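Speaker notes – "Two Hundred Ways to Wipe a Table"
Wollau meetup, 09/02/2024, 25 minutes plus questions

Check the clicker before you start. It ate slide 4 last time.

SLIDE 1 – Title
Say hello, say the name of the project (Rirnska), say it once and slowly, spell it if anyone looks worried. Then straight to the pictures. Don't do the bit about the train.

SLIDE 2 – What the job looks like

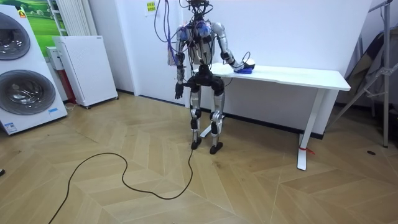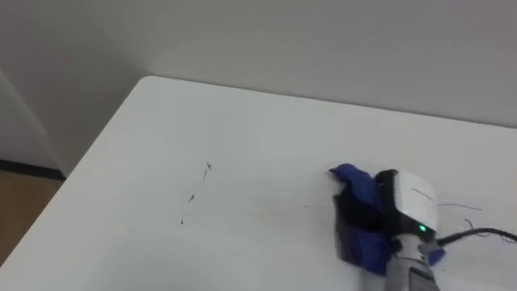

Blue cloth, white table: the room view first, then the close view.

Leave these up for a good ten seconds and say nothing. People want to look at the robot. Let them.

Then: "I'm here to talk about the cloth."

Most talks about robot learning start with the model. There's a diagram with arrows, and at the far left of the diagram there is a small gray box that says DATA. I have spent most of a year inside that small gray box. It has no windows. Tonight is a tour.

SLIDE 3 – The number everybody asks for
3000.

That's how many examples the plan called for. One example is one try at one task, from the hand leaving its start position to the hand coming back. For us the task is cloth work on a table: wipe, push, gather, fold if you're feeling brave.

The plan was written in May. It divided 3000 by a number of working days and got a result that looked very reasonable in a spreadsheet. The spreadsheet had no column for lunch. It also had no column for looking for the cloth.

Pause here. If they laugh, good. If they don't, go on as if it was information.

SLIDE 4 – What goes into one example
Keep this quick, half the room knows it.

Camera streams, a view of the room and a view of the work. Joint positions for the arm. What the hand was told to do, and what the hand did, which are two separate columns for a very good reason. One sentence of plain text saying what the task was. A mark at the end: good, bad, or throw away.

The sentence is the part people skip, and it's the part I would beg you to take seriously. We let everyone write their own for the first stretch. We got "wipe table," "wiping the table," "cloth," "wipe (better this time)" and one that just said "ok." A model that learns from that will learn that "ok" means wipe the table. Which may be fair, come to think of it, in some households.

SLIDE 5 – Why cloth is mean
Go back to the two pictures if the clicker allows it. If it doesn't, wave at the air.

A mug is a polite object. It has the same shape on Monday as it had when you bought it. You can tell a computer where a mug is with a handful of numbers. Cloth has no such manners. Look at the close one, the way it bunches into a fold on one side and pokes out a corner on the other. You will never get that same crumple again. I have tried, for a demo, with an audience.

So the robot can't learn "the cloth." It has to learn what cloths tend to do, and it can only learn that by meeting a great many crumples.

And the fingers disappear into it. From the head view you get a bit of black between the folds and you have to trust that the rest of the finger is attached. For the person labeling, that's a headache. "Is it holding the cloth or leaning on it?" We had a long debate over this. The answer we settled on is that pressed against the table counts as holding until it slips. Write your rule down early, whatever it is. Ours was written down after example 191, so the first 191 had to be looked at again. By me.

SLIDE 6 – Two views, two stories
The room view tells you whether the whole body is doing something silly. Elbows, feet, how far the arm is reaching out to the side. You can't see the cloth well enough to judge the task from it, it's a smudge of blue under a hand.

The close view tells you about the cloth and not one thing about the feet.

In the early weeks we graded from the close view only. It's the prettier one. Then somebody played the room view next to it and a number of our "good" wipes were done in a posture I can only call regret. The task was fine. The way it got there was something you would not want copied 3000 times.

Rule we use now: a grader must watch both before pressing the button. It takes twice as long. Yes, I know.

SLIDE 7 – The great sameness problem
This is the heart of the talk, slow down.

When you ask people to make examples, they get good at it. You'd think that's what you want. What happens is that everyone finds the one wipe that always works and does it over and over. Cloth in the same spot, same approach, same little push at the end. We collected 200 in one run and were very proud. I laid the hand paths on top of each other on a plot and it looked like one thick line.

(Click: the plot. It really does.)

200 copies of one example. The model trained on that set was superb, provided you put the cloth exactly where we always put it. Move it over by the width of a hand and it wiped, with great confidence, the place where the cloth used to be.

So now we roll dice. I mean plastic dice, from a board game. One for where the cloth starts, one for how it starts (flat, bunched, dropped from above), one for which direction to go. The operators hated it for a day and then started naming the combinations. Double six is cloth in the far corner, dropped. It is known as the tax return.

SLIDE 8 – Keep your failures
We used to delete the bad tries. It felt tidy.

Don't. The bad ones where the hand then recovers are the best thing in the whole set. The corner slips, the hand goes back, gets a new hold, carries on. If the model only ever sees clean wipes, then the first time something slips it is in a place it has never been, and it behaves like me in a foreign parking garage.

Of one batch that we had marked for deletion, 37 turned out to contain a usable recovery. They went back in. The mark is now "bad, recovers" and has its own button. The button is orange. There was a discussion about the color, which I'll spare you.

What we still throw away: dropped camera streams, clocks out of step, and any try where the operator says out loud, on the recording, "don't count that one."

SLIDE 9 – Boring things that cost us the most
Read these fairly fast, they work better fast.

Clocks. If the camera and the arm disagree on the time by a blink, the model learns that the hand moves before it is told to. It's a kind of fortune telling and it doesn't work on new data.

Marks on the table. In the close view there are some small dark scribbles to the left of the cloth. A model is perfectly happy to use a mark like that as a landmark. It doesn't know you wanted it to look at the cloth. Either clean the table or change the table often, and if you can't do either, at least test on another one.

Cables. They are in the pictures of everyone's robots, and they move. Take a look at where yours are before a run and again after it.

Light. Afternoon sun is a different data set. Sorry.

Names of files. We have a folder called final, a folder called final_real, and a folder called Tian, after the disk it came on, and that last one is the good one.

SLIDE 10 – Tools
We log with Trunico, which is our own and is held together by good intentions. It does three jobs: starts all the streams together, refuses to save without a task sentence, and shows the last few start positions so the operator can see they're repeating themselves. The third took one afternoon to write and did more for the data than anything else on the list.

People will ask if it's open. Say: soon. Say it with a straight face. (If pushed: the code is fine, it's the install notes that aren't fit for company.)

SLIDE 11 – Where we are
Be plain about this. We are not at 3000. We were past it in the spring, by the old way of counting, and then we threw out the thick line and the ones with bad clocks, and the number went down. That was a hard slide to show at the monthly review. The smaller set does better on a moved cloth than the bigger one did. I'd show you a chart but the test is small and I don't want to be quoted on it yet.

Next up is a second kind of cloth. Thicker. There are already opinions.

SLIDE 12 – If you're starting on Monday
Write the holding rule before the first example.
Fix the wording of the task sentence and offer it as a menu.
Plot the hand paths every evening.
Buy dice.
Buy more than one cloth of the same kind – they go missing, and the shop will have stopped selling that blue.

QUESTIONS – likely ones, short answers

Why not do it all in simulation? We do some. Simulated cloth is better behaved than ours and the model notices the upgrade.

How long does an operator last? Change over every half hour. After that the wipes get short and slightly angry, and you can see it in the plot.

Could you just film people wiping tables? Useful for the order of things, weak on how hard to press. Ask me after, I have a longer answer and it needs a napkin.

Is it any good at wiping tables? It's slower than a person and doesn't get the crumbs. Then thank the hosts, unplug the laptop, and take the adapter home this time.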